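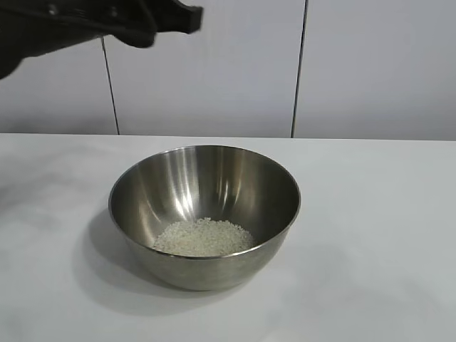 New worktop and wall panels in the Mulcahy Room

The work at the far end of the Mulcahy Room is finished and the table is back in use for the Sunday bowl sessions. The old varnished bench has gone. The new top is plain white with a matt surface, and the wall behind it has been covered with pale grey-white panels that have a slight shine to them. The panels meet at thin dark seams, which were left unfilled so that a single panel can be taken down if the pipes need attention.

The bill came to £1,051, including delivery and the removal of the bench. Birger Grønli fitted the panels over two evenings and did not charge for his time. The money came from the Altitz fund, which now stands at £157. There are no plans to spend the remainder before December.

A few members have asked why we chose white. The Sunday group mostly looks at shape and glaze, and on the brown varnish the darker bowls were hard to see properly. A pale background also helps when members want to take pictures of their pieces for the Anier catalogue. The shiny panels do pick up light from the windows, so you may need to move your bowl forward or turn it a little if you get a bright patch behind it.

Looking after the surface

Wipe the top with a damp cloth after use and dry it with one of the tea towels from the second drawer. Please don't use scouring powder or the green pads. The matt finish marks easily and the marks can't be polished out. The panels can be cleaned with the same cloth, but go gently along the seams and don't let water run into them.

Unglazed feet will scratch, so put a felt mat under any bowl with a rough base. There are mats in the tin marked Vornier on the window sill. Slide nothing across the table, glazed or not. Clay, slip and wet glaze stay on the benches in the other room, as before.

Booking

The table can be booked in slots of 30 minutes on the sheet by the door. Put your name and the number of pieces you are bringing. On Sunday afternoons the group has it from two o'clock until closing, and other members are welcome to join in with a bowl of their own. If the sheet is full, there is a spare one in the folder underneath.

The old bench is in the side passage and is free to anyone who can collect it. It is heavy and needs two people and a van. Speak to Birger if you want it.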